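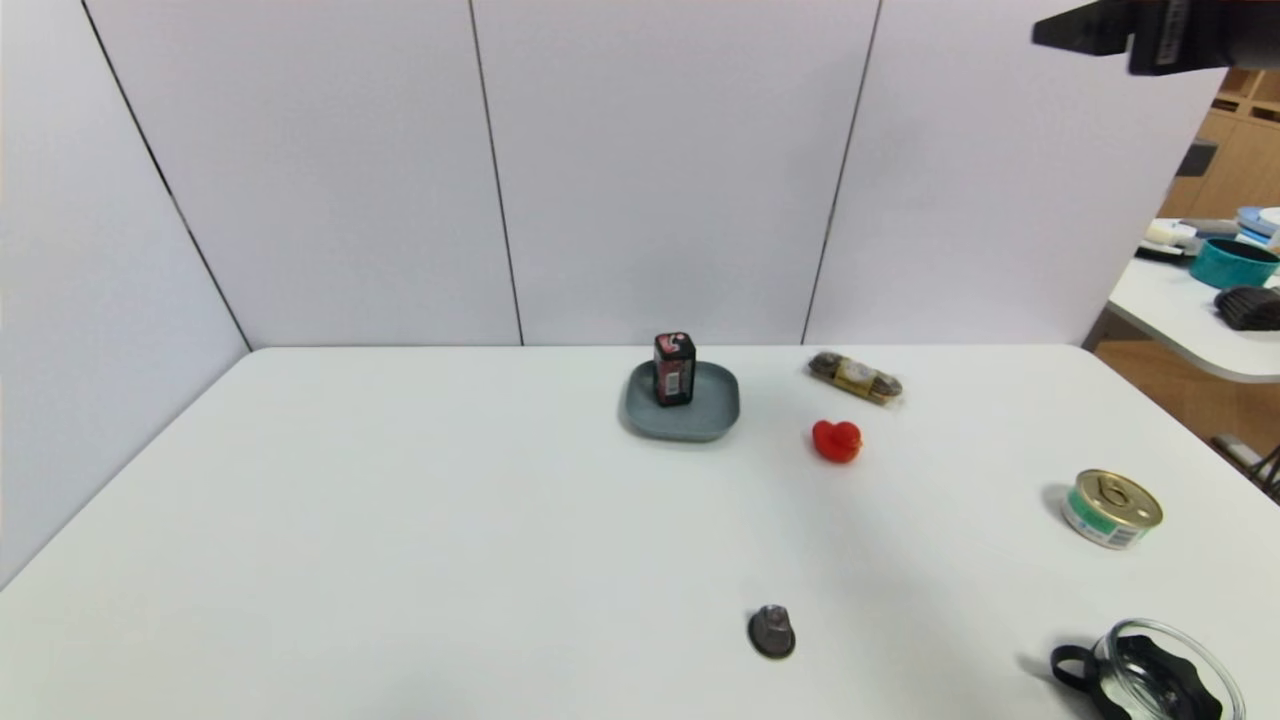
FAQ: the Novlow pick-and-place runs

Quick answers to what keeps landing in the inbox. Will tidy up when there's time. Last edit October 2025.

What is Novlow, in one go?
A way of teaching an arm to put household things where you tell it, using far fewer demonstrations than we used to need. You show it a task by hand, it learns the task plus a guess at how sure it is. When the guess is low it stops and waits for a person. That stopping bit is the actual contribution, the rest is mostly borrowed.

How many demos per task?
60. We tried 100 for the first tasks in May and the extra made no difference we could measure, so Danilo cut it down. Anything fiddly (lids, straps, crinkly packets) still gets the full 100.

Why a white table and white panels?
Plain background, fewer distractions while we sort out grasping. Yes, it makes the numbers look better than they would in a kitchen. We say so in the write-up. Cluttered backgrounds are the next round, Nayeli has the plan.

Why such an odd mix of objects?
On purpose. A battery stood on end tips if you breathe on it. Snack packets bend. Tins roll when they're on their side. Clear jars are a pain for depth sensing. One object per kind of trouble, more or less, plus a couple of easy ones so we notice if somethng basic breaks.

Does the battery always start on the dish?
No. On the dish, on the bare table, upright, flat. Instruction might be "take the battery off the dish" or "put the heart on the dish", and the second one needs the arm to work round whatever is already there. Start positions are drawn by script and laid out by hand.

What counts as a success?
Right object, right place, let go, still there when the arm has moved clear. Knocking over something else is a fail even if the target is perfect. Strict, but the loose version hid too much. Trilok rescored all the early runs under the strict rule, so ignore any older slides.

OK so what's the result?
102 test episodes, strict scoring. With stopping switched on, 8 ended in a fail. Without it, same start positions, roughly three times that. The catch: with stopping on, a person had to step in now and then, and those are logged as "assisted", seperate from clean successes. Please don't add them together. People keep adding them together.

What does a person do when it stops?
Either nudges the gripper with the hand controller and hands back, or says no and ends the episode. No touching the objects. A nudge gets saved and can go into the next training round, though none of the published numbers use those.

What does it still get wrong?
Clear jar, mostly. It goes for a reflection and closes on nothing, and is quite sure of itself while doing so. That's the bad case, because the stopping doesn't kick in. Radosław thinks the wrist view is to blame. Janelle thinks we have too few glass demos. Both being tested.
Also: small dark objects in their own shadow. Better after we changed the lights, not fixed.

Which camera views go in?
Head view and wrist view. The head view is deliberately wide, so it takes in bits of the room past the end of the panels as well. We don't crop. Cropping helped a tiny bit and then fell apart whenever the rig got bumped.

Do stray things in the room confuse it?
Checked. Moved items about on the neighbouring table between runs, no clear change. Small check, wouldn't hang much on it.

Is Jorkum the same thing?
No, Jorkum is the labelling tool. Novlow is the method. You can use either without the other.

Can I run this on a different arm?
Probably, if it has a two-finger gripper and you collect your own demos. The weights won't carry over. The Ait Ali group are trying it on theirs and have promised notes, will link when they turn up.

Where's the data?
Going up in parts. Head and wrist video plus joint readings first, language instructions after, failed episodes last (they need the most checking). Failed ones WILL be included. Ask Trilok if you need a part early and say what it's for.

Can I suggest an object?
Yes. Must fit the gripper, must not leak. Nothing sharp. Post it to Nayeli or drop it in.

Found a mistake in the tables?
Email, with the episode number. Table 2 has a swapped column heading, we know, fix coming

Contact: Janelle Enriquez, Nasitz Robotics Group | © Nasitz | Back to top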